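Questions from Staff: Door and Drawer Handling at Skirkside

We put this page together from questions raised at the shift briefings and the ones left in the box by the time clock. It covers the Olatunji project, meaning the two arm stations from Ratance and the training work that goes with them. If your question is missing, send it to Abimbola Wike in operations or Blandine Guérin, the staff representative for the returns floor.

What is being automated?

The open-and-check step on returned cabinets. Today a person opens every door and drawer on a returned unit, looks for anything left inside, checks that the hinges hold, closes it all up and sends the unit on. The arm stations will do the opening, the first look and the closing for standard cabinets. Cleaning, repair, grading and packing stay with the teams that do them now.

Odd sizes, damaged units and anything with a glass front will also stay with people. The list of what counts as standard is posted at the intake desk and Abimbola keeps it up to date.

Is anyone losing their job?

No positions at Skirkside are being cut in connection with this project. Nadasel has put that in writing for the length of the trial, and the letter is on the board outside the break room. It doesn't cover what happens after the trial. Blandine has asked for that to be discussed before a decision is made on more stations, and management has agreed to a meeting in September.

Who does the training work, and what does it involve?

Eight people from returns have been trained as demonstrators. A demonstrator holds a gripper tool in the hand and does an ordinary task with it - opens a door, closes it, picks up something small, puts it down somewhere else. The tool has a camera on it, and the recordings are what the arm learns from. You are doing a job you already know, with a pair of rubbery fingers in place of your own.

You don't need to program anything. The first session is mostly spent getting used to how wide the fingers open and how hard they close.

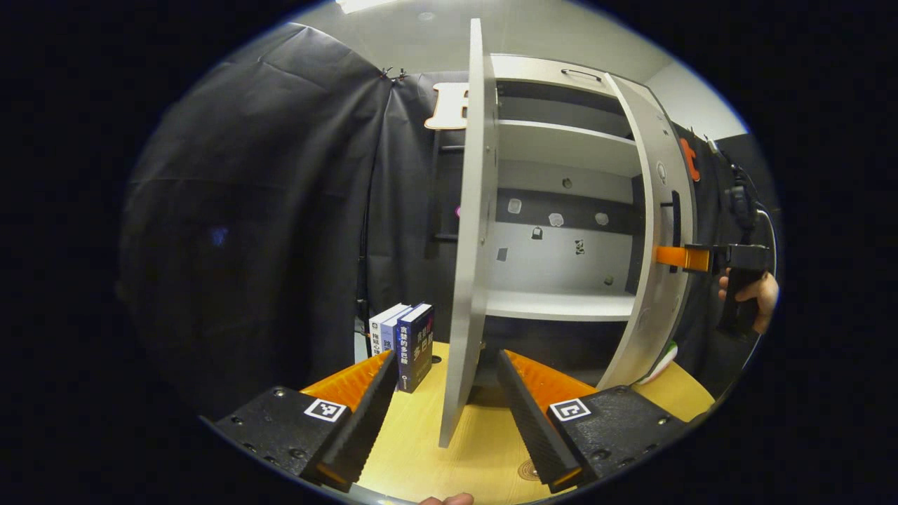 Some tasks are done alone and some with two demonstrators working on the same unit. Paired tasks take more talking. Agree before you start who moves first and who stops first, and say it out loud when you let go. Most of the bumped knuckles so far came from both people reaching for the same side.

Why do we have to repeat the same door so many times?

One clean opening teaches the arm very little. It needs to see the door opened from a bit to the left, a bit to the right, slowly, quickly, half open at the start, and so on. The task sheet will tell you what to change each time. If it says to start with the door ajar, please do start with it ajar, even if closed seems more sensible.

Mistakes are useful too. If the door slips, carry on and finish if you can do it safely, then mark the take as a slip on the sheet. Don't delete it. In the first weeks people deleted their bad takes to be helpful, and Ratance had to ask for them to be recorded again.

Does the work count as part of my regular shift?

Yes. Demonstrator time is paid at your normal rate plus the skills allowance, and it counts toward your hours like any other task. You can't be asked to do it on top of a full returns shift. If the schedule shows both, tell your shift lead and it will be corrected.

How long is a session?

29 minutes of recording, then a break away from the station. The odd number comes from the recording software, which saves and closes a file just before the half hour. Nobody does more than five sessions in a shift. We had asked for fewer, and the limit will be looked at again when we have more feedback on wrists and shoulders.

My wrist hurts after using the gripper. What should I do?

Stop and report it, even if it goes away. The tool is heavier at the front than people expect, and the natural habit is to hold it up with the wrist alone. Keep your elbow close to your body and rest the tool between takes. Blandine has asked for a counterweight and there is one being tested on the late shift. You can switch hands whenever you like, but note it on the sheet.

Anyone with an existing wrist, elbow or shoulder problem can step off the demonstrator list without giving details to their shift lead. It does not affect the rest of your work or your grading.

Why doesn't the practice area look like the returns floor?

The practice area is set up so that a task can be repeated and so that things can be swapped quickly. A real intake bay has carts going past, changing light and other people's work in the background, and the arm will have to deal with all of it eventually. Starting there would have meant stopping every few minutes. 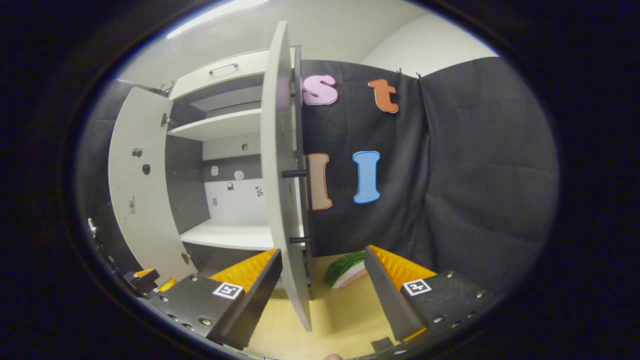 Setting up between tasks is part of the demonstrator's job and is on the clock. Check the task sheet, put the cabinet where the sheet says, and set the doors to their starting position before you pick up the tool. Leave the fixed parts alone: the foam letters pinned to the black fabric and the small stickers inside the cabinet stay where they are unless the sheet says to move them. The same goes for the black-and-white squares on top of the gripper fingers. Keep those clean and don't put tape over them. Loose items like the watermelon slice go back in the bin at the end of your last session so the next person starts with a full set.

Does the camera record me?

It records whatever is in front of the tool. That can include your fingertips or your partner's hand, and sometimes more if the tool is put down facing the room. Put it down facing the table. Sound is switched off. Recordings are used for training the arms and are not used for timing people, for discipline or for performance reviews. This is in the agreement that Blandine signed on behalf of the returns floor, and a copy is available from her.

If you think something was recorded that shouldn't have been, write the time on the sheet and tell Abimbola the same day. The take will be pulled before it is sent out.

What will returns staff do once the stations are running?

For most of the shift, the same things as now, with fewer doors. The part that changes is the start of the line. One person will look after both arm stations, clear jams, take over units the arm gives up on and sign off the ones it has passed. In the trial runs the arm gave up on nearly 8 units out of every hundred, most of them with stiff hinges or a drawer that sticks. Those come to a person at the side bench.

Some of you have said that opening and checking is the part of the job you like, since you get to move around and every unit is a bit different. That was passed on. The side bench will rotate so that no one is left with only grading and packing.

Will I need new skills for the arm stations?

There is a paid course for station minders. It covers starting and stopping, clearing a stuck unit, the lockout steps, and reading the fault screen. It is open to all returns staff, including people who were never demonstrators. Names are drawn by length of service first. The next group is full, and there is a waiting list at the intake desk.

Is it safe to stand near the arms?

Stay outside the yellow line while the lamp is green. The arm slows down if someone crosses the line and stops if they come closer, but don't use that as a way of stopping it. Use the red button. Only trained minders reach inside, and only after lockout. No one should lean a cart, a broom or a returned panel against the fence.

Who decides whether the trial is a success?

Operations and the staff side will look at the results together. Speed is one measure. The others are missed items, damage to doors and hinges, injuries and near misses, and what people on the floor say in the feedback forms. The forms are anonymous. Please fill them in even if you have nothing to complain about.

Can I say no to being a demonstrator?

Yes. It is by sign-up only, and you can leave the list at the end of any week. Tell your shift lead before the next schedule goes up, or leave a note for Abimbola in the operations tray by 3:00 in the afternoon.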